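Nendthorpe Extends Repair Service to Zippered Cases and Footwear

HANOVAR, April — Nendthorpe, the mail-in repair firm, has announced that its Strachan workshop will accept small zippered cases and casual shoes under the same fixed-price terms that now apply to bags and outerwear. The change takes effect at the start of next month.

Under the revised terms, a customer receives a written quote before any work begins. Items that cannot be repaired at the quoted price are returned unaltered, and the customer pays return postage only. The Strachan workshop completed 211 case and shoe repairs during a trial period. Most of the case work consisted of replacing sliders, restitching zipper tape and renewing end stops. 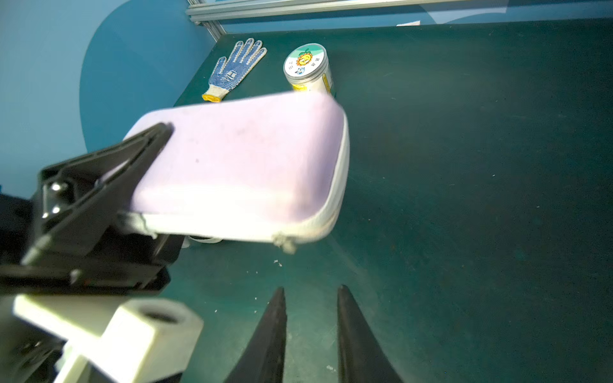
Bimla Rawat asked during the trial review whether a replacement slider would be covered if the original tape later gave way. Nendthorpe has since amended the terms. Where a slider is fitted to existing tape, the warranty applies to the slider and its stops. Where slider and tape are replaced together, it applies to the full closure, including the seam.

The warranty period for both categories is 30 days from the date of return. Claims are to be filed with the original order number, and the item must not have been altered by another repairer in the meantime.

"Closures are a well-defined job. Shoes vary more, so we set narrower limits on what we will accept," said Gregor MacKinnon, head of workshop operations at Nendthorpe.

Footwear work covers loose soles, torn linings, worn heel collars and missing eyelets. Full sole replacement is excluded at this stage — the equipment at Strachan is not suited to it. Shoes should be sent clean and dry, with any loose insoles left in place.

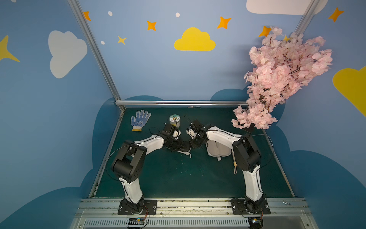 Can a customer send in one shoe from a pair?
Single shoes are accepted at half the pair price, but adhesive color may not match the other shoe.

Orders will be handled through Trudato, the tracking system already used for bag repairs. Customers will see the quote, the approval date and the return label in one record. Standard turnaround is 14 working days from approval of the quote, excluding transit.
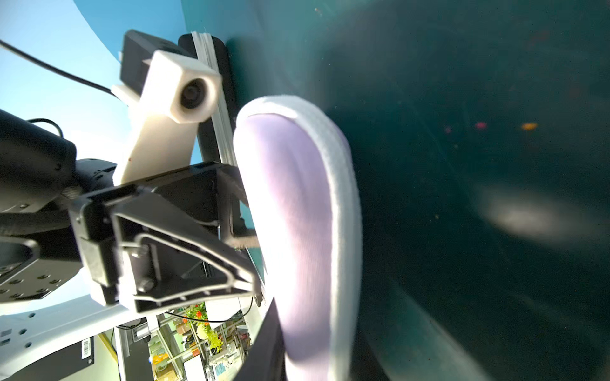
What happens if a quote is not approved?
Nendthorpe holds the item until the response deadline printed on the quote, then sends it back at the customer's cost.

Price lists and packing instructions are available from the Strachan service desk. Trade inquiries should be addressed to Uyên Trịnh, Nendthorpe, Hanovar.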